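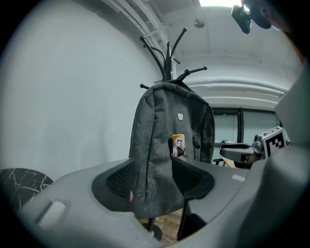
# Tavham roof box, 34-inch wide, rental and sale

The Tavham is a hard-shell roof box for rental cars and private vehicles. Praritz stocks it at the Baddale and Rutherford counters. You can add it to a car booking, rent it for a car you already own, or buy one outright.

It opens from the passenger side only. If you usually load from the driver side, ask the counter about mounting it reversed. That works on most wagons but blocks the tailgate on some hatchbacks.

## Specifications

| Item | Detail |
|---|---|
| Outside width | 34 in |
| Lid opening | Passenger side, two gas struts |
| Lock | Two-point, one key |
| Mounting | Claw clamps, no tools |
| Bar type | Square or aero, not round |
| Color | Matte black |
| Sale price | $694 |
| Weekly rental | $159 |

Load limit depends on the car as well as the box. The roof limit is printed in the owner's manual, and the weight of the crossbars and the empty box counts toward it. Use the lower of the two figures.

## What comes with it

- Box with clamps fitted
- Two keys (one key on rentals)
- Two tie-down straps
- Crossbars, on rental cars only

Crossbars for your own car are a separate item. Bring the make, model and year, and tell us if the car has raised rails, flush rails or a bare roof. We do not carry bars for convertibles or for cars with a full glass roof.

## Renting with a car

Choose the box on the extras page when you book. Compact cars and larger can take it. Economy cars can't, and the option will not show if you have picked one.

We fit the box before you arrive. Pickup at Baddale with a box starts at 9 a.m., one hour later than normal. Rutherford has no change to its hours, but boxes are not fitted there on Tuesday, so a Tuesday pickup gets a box that was mounted the day before.

One-way rentals between Baddale and Rutherford are fine. Boxes can't be dropped at any other location.

## Driving with it

Keep to the speed limit marked inside the lid. Expect some wind noise and worse fuel mileage, mostly on the highway. Check the clamps after the first 40 miles and again each morning on a long trip. They should not turn by hand.

Height is the thing people forget. The car will no longer fit in many parking garages, and automatic car washes are not allowed. Damage from a low entrance is not covered by the basic waiver. The extended waiver covers the lid and base but not the roof of the car.

Put heavy bags in the middle of the box, over the bars, and strap them down. The lid should close without pushing. If the key won't turn, something is caught in the front latch.

## Returns and deposit

The deposit is held on the same card as the car. Bring the box back empty and with the key. A lost key is charged at cost.

Boxes bought new can be returned unused, in the original carton. Ex-rental boxes go on sale in April at both counters, as is, with new lock barrels fitted.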